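Flernon: a word list of British place-name mispronunciations
Data card, last edited 21/06/2022

Flernon holds 2,914 spellings of village and town names as written down by people who had only ever heard them said aloud. We stopped short of 4,000 when the spellings became rude.

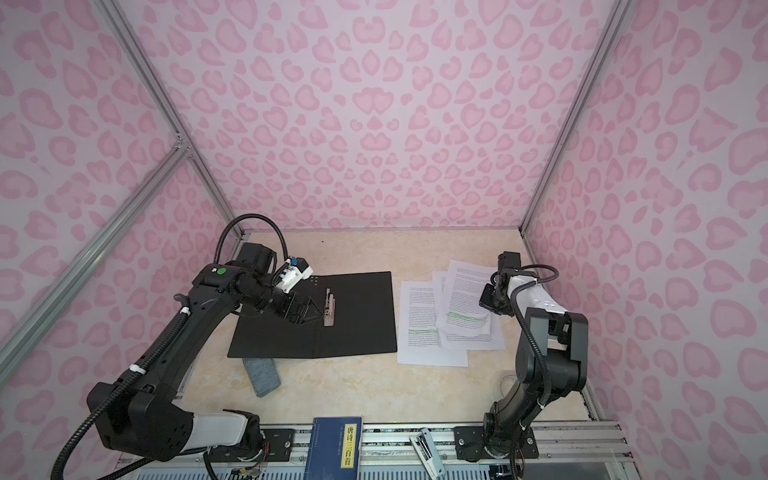 Two arms, pink leopard-print walls.

Fields: name, spelling as heard, county, confidence. Confidence runs from one to six, where six means the writer underlined it. Counties follow the old borders, mostly to avoid letters. We got them anyway.

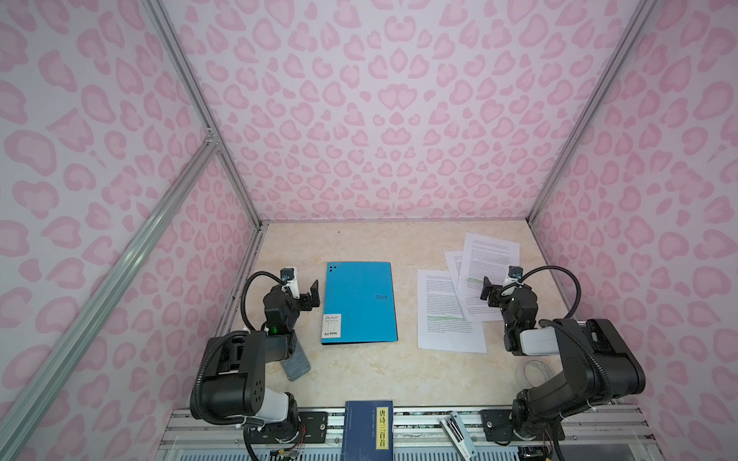

Oselar wrote in to say that county is useless without the nearest river, and that half of Devon is wrong. The river column is coming in August. Devon is staying as it is.

Known gaps: Wales is thin, and 49 rows have no spelling at all – the writers gave up.

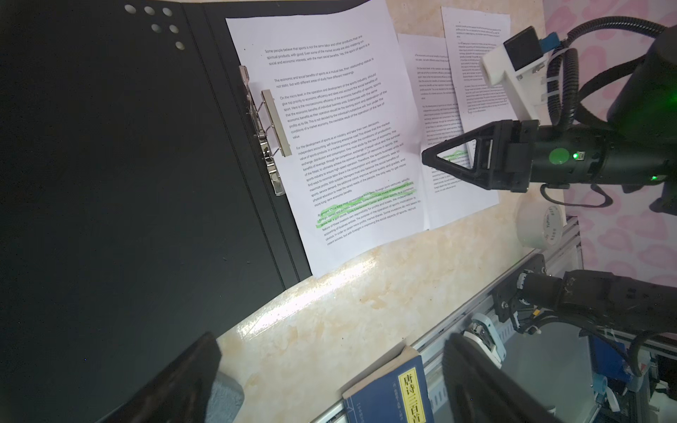
Blank rows are kept in the main file, so filter them out before working out any averages. Licence: do as you like, but keep the name Flernon on it.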